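Portes ouvertes chez Fuchs : mon lundi au pays des robots

Il y a des gens qui profitent d'un lundi de congé pour dormir. Moi, j'ai pris le train pour Rusport à 7 heures avec un sandwich et un billet imprimé (oui, imprimé, je suis comme ça).
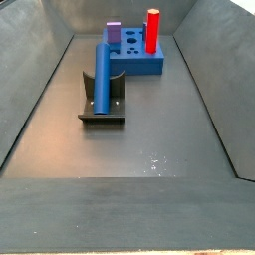
Arriver à Trernomstead, toute une aventure

Le site s'appelle Trernomstead et il est caché derrière la zone commerciale, côté canal. De la gare, comptez 40 minutes à pied ou bien le bus 6, qui passe quand il veut. J'ai choisi la marche et j'ai eu tort, il bruinait et le trottoir disparaît après le rond-point des pépinières. À l'accueil, on m'a donné un badge avec le numéro 231, un gobelet de café très correct et des lunettes de protection trop grandes pour moi. Les groupes partaient toutes les demi-heures. Le mien comptait surtout des retraités, plus deux lycéennes qui posaient toutes les bonnes questions avant moi !

On commence par l'atelier de mécanique, où Fuchs fabrique ses pinces et ses supports. Ça sent l'huile de coupe, il fait bon, les machines sont vieilles et bichonnées. J'y serais bien restée une heure. Notre guide avait un débit de commentateur sportif et nous poussait gentiment vers la suite, parce que le groupe d'après nous marchait sur les talons.

Le coin des bacs

Voilà ce que j'étais venue voir ! Dans la deuxième salle, on travaille sur l'insertion de pièces. Chaque poste a son bac gris, ouvert sur le dessus, et dans celui devant lequel je me suis plantée il y avait un bloc bleu vif percé de trous ronds de plusieurs tailles, avec des pièces de couleur dessus : une violette carrée, une grande rouge bien brillante, une petite bleue à moitié cachée derrière. J'ai tout de suite pensé aux jouets de ma nièce, ceux où on tape avec le maillet. Je l'ai dit tout haut et ça a fait rire la salle, le guide l'entend apparemment à chaque passage.

Ce qui m'a le plus intriguée, c'est le support noir juste à côté, avec ses deux montants creusés en forme de selle et le long cylindre bleu couché dedans. Le guide nous a expliqué que présenter une pièce couchée change tout pour la machine : il faut la saisir, la redresser, puis viser le trou. Nous, on fait ça sans y penser en parlant d'autre chose. Pour un robot, c'est trois problèmes à la suite, et une petite erreur au premier se paie au troisième. Une des lycéennes a demandé ce qui se passait quand la pièce coinçait. Réponse : on apprend à la machine à sentir qu'elle force, à reculer un peu et à recommencer. J'aimerais que mon imprimante sache en faire autant.

J'ai aussi demandé pourquoi le fond des bacs était gris et pas blanc. D'après lui, c'est une affaire de reflets et de contraste avec les couleurs des pièces, et ils ont fait pas mal d'essais de peinture avant de s'arrêter là-dessus. Je n'aurais jamais imaginé que quelqu'un passe ses journées à choisir un gris. Ça doit être assez reposant.

Un petit regret sur cette partie : on reste derrière un cordon, à 2 mètres, et quand on est petite on voit surtout des épaules. J'ai attendu que le groupe avance pour m'approcher et bien regarder à l'intérieur.

La salle Briltbridge et la pause gâteau

Le dernier arrêt, c'était la présentation de Briltbridge, leur projet de tri pour les ateliers de réparation. Là, j'avoue avoir décroché par moments (beaucoup de diapositives, beaucoup de flèches), mais l'idée me plaît : reconnaître des pièces mélangées et les ranger pour que la personne à l'établi les trouve sous la main. Un monsieur au premier rang voulait absolument savoir si ça marcherait pour ses boîtes de vis au garage. On lui a répondu « pas au prix actuel », il a eu l'air sincèrement déçu.

Après quoi tout le monde s'est rué sur le buffet. Cake aux olives très bon, tarte aux pommes un peu sèche. J'ai discuté avec un couple venu en voiture qui m'a ramenée jusqu'à la gare, ce qui m'a évité le rond-point et le trottoir fantôme, merci à eux s'ils passent par ici !

Si vous voulez y aller

L'entrée est gratuite mais il faut s'inscrire, et les créneaux du matin partent vite. Mettez des chaussures fermées, on ne vous laisse pas entrer dans l'atelier en sandales (une dame de mon groupe a dû attendre dans le hall). Les sacs à dos restent au vestiaire. Prévoyez une bonne matinée, et posez vos questions devant les bacs, l'équipe y est plus bavarde qu'en fin de parcours. La prochaine édition est annoncée pour septembre et je compte bien y retourner, en bus cette fois.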